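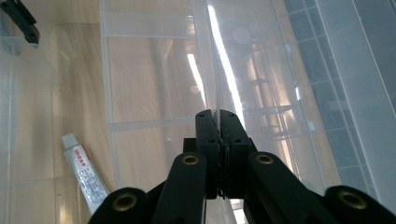

Charlas > Orden en casa > Notas de la ponente
24 de junio de 2023 -- Vigfúsdóttir

Buenas tardes, y gracias por venir hasta Neltham. Vengo a hablar de cajas, ¡de cajas transparentes!, que es un tema que me entusiasma desde que vacié el trastero de mi madre y encontré tres veces el mismo juego de moldes. Todo lo que guardamos en opaco lo acabamos comprando otra vez. Fijaos en la foto: a través de la caja grande se sigue viendo la veta de la madera, con sus nudos y todo, y eso es justo lo que le pido yo a un recipiente. Las paredes llevan nervios horizontales moldeados, que a mí me encantan porque me sirven de guía para llenar por alturas.

(Pausa. Preguntar quién tiene en casa un cajón de tapas sueltas. Esperar las risas.)

Primer bloque: elegir. En el taller de Zitberg, en mayo, llevamos 52 recipientes de todos los tamaños y los pusimos sobre mesas. ¡Qué tarde tan buena! La gente iba directa a los más hondos, y luego en casa el fondo no se toca nunca. Mi consejo es empezar por cajas bajas, de 16 centímetros como mucho, y dejar las grandes para mantas y ropa de otra temporada.

Segundo bloque: limpiar. Agua templada, jabón suave y paño de microfibra -- nada de estropajo, que deja el plástico mate y adiós transparencia. Secar boca abajo, sin la tapa puesta.

Tercer bloque: colocar. Lo de cada semana, a la altura de los ojos. Etiqueta solo en el lado corto, letra grande, una palabra. Si hacen falta dos palabras, seguramente ahí dentro hay dos cajas (esto repetirlo despacio, siempre lo apuntan).

Contar aquí lo de Avulano: una despensa comunitaria con más de 3,000 productos que pasó del cartón a las cajas claras. Los estantes eran los mismos y de repente daba gusto entrar, con las lentejas, el arroz y las pastas a la vista.

Ejercicio final, por parejas: cada cual dibuja su peor armario y el otro propone dónde iría la primera caja. Diez minutos. Repartir los lápices antes de explicarlo y dejar las hojas de medidas junto a la puerta.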